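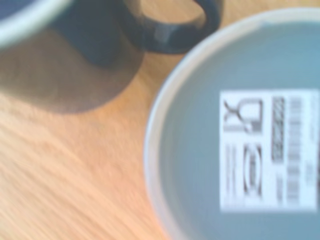

Wie alt ist der Moorsee? Projektbericht der Arbeitsgruppe Seeschlamm

Drucken | E-Mail
Lesezeit: 2 Minuten

Am Nordufer des Moorsees bei Grirau steht eine Tafel, auf der das Alter des Sees mit 2.000 Jahren angegeben ist. Im Wanderheft aus demselben Ort sind es 3.000. Als Han-gyeol Maeng mir beides nebeneinander auf den Tisch legte, war unser Thema gefunden! Tausend Jahre Unterschied bei einem See, um den man in der Mittagspause herumlaufen kann, das wollten wir uns genauer ansehen.

Die Grundidee
In ruhigem, tiefem Wasser sinkt das ganze Jahr über Material zu Boden. Im Frühjahr und Sommer ist es eher hell, im Winter eher dunkel und fein. Wenn am Grund kaum Sauerstoff ist, wühlt dort auch kein Wurm alles wieder durcheinander, und die Lagen bleiben liegen. Ein helles und ein dunkles Band ergeben zusammen ein Jahr, eine sogenannte Warve. Man kann also zählen wie bei Baumringen, nur dass der Baum aus Schlamm ist (und entsprechend riecht).

Probenahme
Unseren Stechbohrer haben wir in der Werkstatt der Esident-Schule selbst gebaut: ein Acrylrohr mit angeschliffener Kante, Gummistopfen oben, dazu ein Gestänge zum Zusammenstecken. Er heißt Kong, weil er beim Einschlagen genau dieses Geräusch macht. Im August durften wir vom Ruderboot aus an der tiefsten Stelle bohren, mit Erlaubnis der Gemeinde und mit Schwimmwesten. Der erste Kern rutschte uns beim Heraufziehen wieder aus dem Rohr. Beim zweiten saß der Stopfen besser, und wir hatten ein wunderschön gestreiftes Stück Seeboden im Boot! 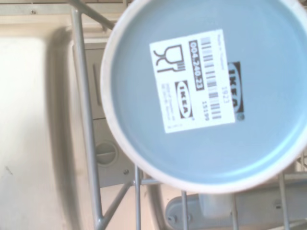 Den Kern haben wir stehend transportiert, im Keller der Schule abtropfen lassen und dann der Länge nach geteilt. Eine Hälfte ging in Folie gewickelt in den Kühlschrank, die andere wurde glatt gezogen und noch am selben Nachmittag fotografiert. Das muss schnell gehen: An der Luft werden die schwarzen Bänder braun, und nach ein paar Stunden sieht man deutlich weniger.

Auswertung
Gezählt haben wir getrennt und ohne uns abzusprechen, jeder mit Lupe und Stecknadeln. Zusätzlich haben wir die Fotos in Predier geladen, ein kleines Programm, das Helligkeitskurven entlang einer Linie zeichnet. Im oberen, gut erhaltenen Abschnitt kamen wir beide auf 52 Jahreslagen, und auch die Kurve zeigt dort 52 Spitzen. Über diese Übereinstimmung haben wir uns riesig gefreut. Weiter unten wird es schwierig. Die Bänder laufen ineinander, an einer Stelle liegt eine graue, ungeschichtete Lage dazwischen, vermutlich eine kleine Rutschung vom Hang. Dort haben wir nicht weitergezählt.

Was wir daraus ableiten können
Über die Tafel und das Wanderheft können wir noch nicht entscheiden, dafür reicht unser Kern längst nicht tief genug. Die Lagendicke einfach nach unten hochzurechnen wäre falsch, denn alter Schlamm wird vom jüngeren zusammengedrückt, und früher kam vielleicht weniger Boden von den Feldern herein. Sicher ist jetzt aber, dass der See überhaupt Jahreslagen bildet. Davon stand in keiner der Quellen, die wir gefunden haben.

Für das nächste Halbjahr baut Han-gyeol ein längeres Rohr, und ich suche nach Pflanzenresten im unteren Teil des Kerns. Ein Stückchen Blatt oder ein Samen würde für eine Radiokohlenstoffdatierung genügen, wenn wir ein Labor finden, das uns eine Probe mitmisst.

Kontakt | © Esident-Schule, Arbeitsgruppe Seeschlamm | Nach oben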